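Learning by Hand: A Season of Demonstrations at Stutulach

The quickest way to understand why household robots have been slow to arrive is to watch a person put away the drinks after lunch. The hand goes out, the fingers open by the right amount, the can is lifted and set down somewhere else, and the person has been talking throughout. None of it has been planned in any sense that the person could describe. For an engineer who must write such a movement down as a set of rules, the difficulty begins with the first reach.

The research group at Stutulach has largely given up writing the rules. Since the spring its staff have been collecting demonstrations, which is the term used in the field for recorded examples of a task carried out by a robot under human guidance. An operator steers the arm through the movement. The system stores what the cameras recorded, where each joint was, and how far the gripper stood open at every moment. When enough of these recordings have been gathered, a learning program is set to work on them, and its task is to find the link between what was seen and what was done next.

The project carries the name Vallora and its first subject is the kitchen counter. Drinks cans, cups and a shallow tray make up the greater part of its material. The choice was debated at some length. Cans are cheap, they are much the same size wherever they are bought, and they can be replaced when they are crushed. They also present a robot with several honest difficulties. A can that is upright may be approached from above, while a can on its side will roll if a finger touches it too early. Its surface is shiny, so that its appearance alters as the arm moves past it, and its lid reflects whatever light happens to be overhead.

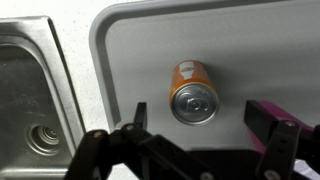 A single demonstration at Stutulach lasts no more than 30 seconds. The work of preparing for it takes a good deal longer. Before each recording the operator consults a sheet that sets out the starting arrangement: which objects are to be used, whether they stand or lie, and which of them is to be moved. The sheets are drawn up in advance so that the operators do not fall into habits of their own. In the early weeks, when the arrangement was left to individual judgement, it was found that almost every can had been placed within easy reach of the arm and well clear of its neighbours. A program trained on those recordings performed creditably with cans that were well placed and poorly with all others.

The present rules are accordingly stricter. After every 5 recordings the arrangement must be altered. Objects are exchanged, moved from the tray to the counter or from the counter to the tray, and turned so that the printed side faces a different way. Items that play no part in the task are left in view on purpose. A domestic counter is seldom clear, and the system must learn which things it may disregard.

Operators are also asked to vary their manner of approach within reason. Some prefer to bring the gripper down in one movement, and others pause above the object and correct their aim. Both are accepted, provided that the movement is steady and that the fingers do not strike the rim of the tray. A hesitation of several seconds is not accepted, for a learning program will copy a hesitation as faithfully as it copies anything else. The operator marks such a recording for review and begins again.

The review is carried out by a second member of staff, who watches each recording from more than one viewpoint. A camera at the wrist gives a close view of the fingers and the object between them. A further camera, set back from the counter, gives the wider arrangement of the kitchen, which the wrist camera loses as the arm descends. The reviewer looks for dropped objects, for collisions, and for occasions on which the two views have fallen out of step with one another. This last fault is the hardest to detect and has cost the project more time than any other.
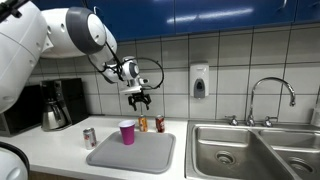 The gripper open over a drinks can at the Vallora counter, with the tray and magenta cup in front.

The target for the first stage was set at 1,000 accepted demonstrations. By August the count stood at 469. The shortfall is put down in part to the stricter rules on arrangement and in part to a change of gripper fingers, after which a number of earlier recordings were withdrawn. The group has resisted suggestions that the standard of review should be relaxed. Its view is that a poor example does more harm than a missing one, particularly in a collection of this modest size.

Not all specialists share that opinion. At Kuhlmann, where a comparable collection is being assembled for work in storerooms, failed attempts are kept and labelled as failures, on the grounds that a system ought to see how a grasp goes wrong and how it may be recovered. The Stutulach group has lately gone some way towards this position. Recordings in which an object slips and is successfully picked up again are now held in a separate folder, and a decision on their use will be taken when the first stage is complete.

There remains the matter of how far the lessons will travel. A program that has learned its trade at one counter, under one set of lamps, may be at a loss in the next room. To test this, the group intends to repeat part of the work at Jelitz, where a smaller kitchen with a different worktop has been made available. The sheets for the new site are already in preparation. The cans will be the same, and the cups will be new.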